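Call for Participants: Household Chores Study, Ferncombe Site

Brundberg is looking for paid participants for a study of household chores done by robots and by people. Sessions are held at our Ferncombe site and begin in February. You do not need a technical background. We are interested in people who do ordinary housework, in their own home or for a living, and who can say clearly when a job has been done well and when it hasn't.

About the study

Can a robot do the chores in a home yet? Published results tend to cover one task at a time, in a room set up for that task. A home has a lot of small jobs next to each other, and most of them start with picking something up. Our list currently holds 361 chores, collected from household interviews. It includes wiping a counter, folding a sheet, putting cups back on a shelf, moving a floor lamp, gathering up cloths, clearing a table before a meal and coiling a cord. Some of these our robots manage on most attempts. Many they manage sometimes. A fair number they can't do at all at present, and we would like a better record of which ones and why.

The study compares three ways of doing the same chore: by a person, by a robot under a person's control, and by a robot running on its own. Participants take part in the first two and score the third.

What you will do

Each session lasts 2 hours, including a break. You will be given a short list of chores and will work through them with a member of staff present. In the first part you do the chore yourself, at your normal pace. In the second part you guide a robot arm through the same chore using a pair of hand controllers, watching both the room and a screen. In the last part you watch the robot attempt the chore without help and fill in a score sheet.
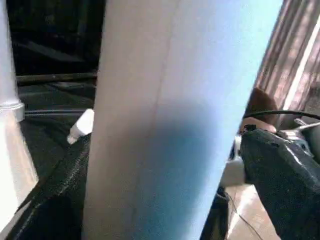 Guiding the arm takes some practice, and training time is paid at the same rate as sessions. The controllers are light and most people are comfortable with them by the end of the training visit. The harder part is learning to read the wrist camera, which sits close to the work and shows very little of the room. A single pale panel can fill the middle of the view, with the black gripper coming in from one corner and only a bit of curtain and tiled floor left to tell you where you are. Cables are easy to miss from that angle too. You will be shown how to back the arm off and look again before closing the gripper, and you can stop the arm at any time with a foot pedal.

We don't ask you to be fast. If a chore goes wrong, leave it as it is and tell the staff member. Failed attempts are part of the record and do not affect your pay.

Scoring the robot's work

The score sheet asks whether the chore was finished, whether you would accept the result in your own home, and whether you would have to do any of it again. There is also a space for comments. Please use it. "Finished but the sheet is still bunched at one side" is more useful to us than a number.

Cups and other light, smooth objects come up often. A person picks up a cup without looking at it for long. The robot has to find the wall of the cup, get the gripper beside it, and close on it without tipping it or dragging whatever is underneath. A cup standing among rumpled cloth is a harder case than the same cup on a bare counter, and we want both cases in the study. A frosted or translucent cup adds the question of whether the camera can find the edge. When you guide the arm yourself you will meet the same problems, and your comments on where you hesitated are kept alongside the robot's results.

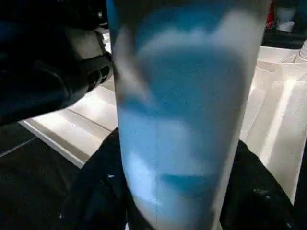 Who can apply

You should be 18 or older and able to stand for part of a session. Seating is available for the controller work. You should be able to lift a full laundry basket and reach a shelf at shoulder height. If you can't do one of these, apply anyway and say so on the form, and we will see which chores can be adapted.

You should do housework regularly. Cleaners, home aides, hotel room staff, parents and people who live alone are all welcome. We have had plenty of interest from engineering students and those places are filled.

You should be able to read and write comments in English. Spelling does not matter.

You can't take part if you work for Brundberg or Grukadlow, or if you share a household with someone who does. Grukadlow supplies the control software used in the study and does not see participants' names.

We would particularly like to hear from left-handed people and from anyone over 60. Both groups are thin in our records so far.

Pay and expenses

Participants who complete the full course of sessions receive $1000. If you leave early, you are paid for the sessions you attended, including training. Parking at Ferncombe is free and bus fare is refunded on the day. Pay is by bank transfer or check. It counts as income and you will be sent a tax form.

We do not pay bonuses for high scores, low scores or quick work.

Safety and recording

The arms move slowly when a person is within reach and stop on contact. You will be asked to tie back long hair, take off loose bracelets and wear closed shoes. Keep your hands out of the work area while an arm is moving, including when something looks about to fall. Let it fall. There will always be 2 staff members in the building during a session.

Sessions are recorded by cameras on the robots and in the room. Faces are blurred before anyone outside the study team sees the footage. You may ask for your recordings to be deleted at any point before the results are written up. The consent form is sent with your confirmation so that you can read it at home.

Where the work stands

Applicants often ask what the robots can do now, so a short answer. Flat, rigid objects on a clear surface are mostly fine. Cloth is slow, and the result is often something you would fold again. Tall, thin objects are difficult. A pole held between two fingertips can turn in the grip when the hand moves, and the top of it may be well outside the camera's view. Anything near a loose cable needs supervision. We have not yet left a robot to tidy a whole room, and this study does not include that.
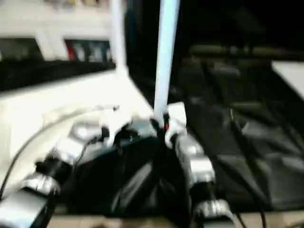
Fingertip grip on an upright pole, with a cable across the tabletop and black fabric to the right.

The same handling questions come up on shop floors, where stands, poles and folded stock have to be moved and put back. A smaller set of retail chores is being prepared with Abubakar, a home goods store that has agreed to lend us display fixtures and a list of closing tasks. Study participants who finish the household sessions may be invited to join that part. It is optional and paid separately.

Times

Sessions start at 9:30 a.m. or 1:30 p.m. Evening sessions can be arranged if enough people ask for them, so please mark this on the form if you would need one. We try to keep each participant in the same time slot throughout. If you have to miss a session, call the study desk and we will move it. People who miss sessions without calling may lose their place.

The training visit comes first and must be completed before your first session.

How to apply

Application forms are available at the Ferncombe front desk, or you can ask for one to be mailed to you. The form asks for your contact details, the times you are free, the housework you do in a normal week and which chore you would most like to hand over to a machine. That last answer has no bearing on selection. It goes into the chore list.

Return the form to Tobiloba Akinola, Study Coordinator, Brundberg, Ferncombe site. Please write "Household Chores Study" on the envelope. Everyone who applies will get a reply, and those selected will be offered a choice of training times. Forms that arrive after the places are filled will be kept for the next round unless you ask us to destroy them.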